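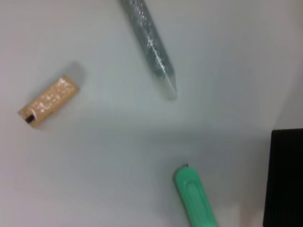
Welcome to the questions page for the teaching sessions at Vustwood! If you've signed up to show one of our arms how to tidy a desk, you probably have a few things on your mind, and we've tried to gather the ones that land in our inbox most often. The job you'll be helping with is called Desk Clearing, and it's as plain as it sounds: small everyday things are lying out on a white table and the arm learns, from you, how to pick them up and put them where they belong. Expect the things to be spread well apart to begin with, so that nothing touches its neighbor and you can go after one piece without nudging the next. Once you're comfortable we'll let you try closer arrangements, which are a lot more fun and a little more maddening.

Do I need any experience?

None at all. Our teachers include a retired piano tuner, two nursing students and a man who told us he had never so much as played a video game (he's now one of our steadiest). What helps is patience, and being willing to do the same small thing over and over without getting sloppy. Shirin Mohammadi runs the first session with every new person, and she'll sit beside you the whole time.

What is the difference between hand guiding and remote control?

With hand guiding, you take hold of the arm itself and walk it through the motion, a bit like steering a child's hand around the letters of the alphabet. With remote control, you sit at the Devadiga station, move a pair of handles, and the arms on the table copy you. Most people find hand guiding easier on the first day and remote control easier forever after, mainly because your own elbows aren't in the way. You'll get a turn at both.

How long is a session, and how many tries will I do?

A session runs from 9:30 until noon with a good long break in the middle. There's no quota. The full Desk Clearing set will have 2,000 tries in it when it's finished, and as of June we had 882 that passed review, so you can see there's plenty left for everybody.

I'm in my seat and everything is switched on. How do I actually pick something up?

Slowly! Open the fingers before you get close, and open them wider than you think you need. Bring them in low, and take a moment to look at how the thing is lying. A pen on the slant is the classic stumbling block. If you come at it straight from the side you may pinch it near one end, and then it swings as you lift. Turn the wrist until the fingers will close across the barrel, aim for the middle, and only then squeeze. An eraser is more forgiving, but it's short, so there's less of it to aim for. Leave the bottle, the bowl and the pencil holder standing at the back where they are, and take your path around them if you need to.

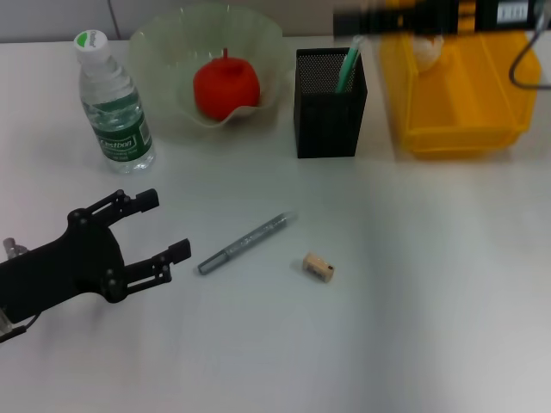

What if I drop something or knock something over?

Please don't worry, we all do it. If the piece is still within reach, carry on and pick it up again from wherever it landed. We keep many of those tries, and they're useful, as the arm has to learn how to recover too. If it rolls off the table, let go of the controls, press the blue pedal and call out. Please don't reach in for it yourself while the arms are powered.

Should I always do it the same way?

Within reason, no. Try starting with the eraser on one round and the pen on the next, or come in from a slightly different angle. We do ask that you avoid long pauses in midair while you make up your mind, so plan your order before you start the recording. Nithin Pillai reviews every try and set aside 308 of them last season, and hesitation was the commonest note he wrote.

Will my face or voice be recorded?

The cameras point at the table, and there's no microphone. Your hands might show up during hand guiding, so take off any rings or bracelets you'd like to keep out of it.

Can I bring my teenager?

Yes, from age 17 and up, with a signed form. The forms are at the front desk at Vustwood, or you can ask us to mail you one.

How do I change or cancel my session?

Reply to your confirmation message by 4 p.m. the afternoon before and we'll find you another spot.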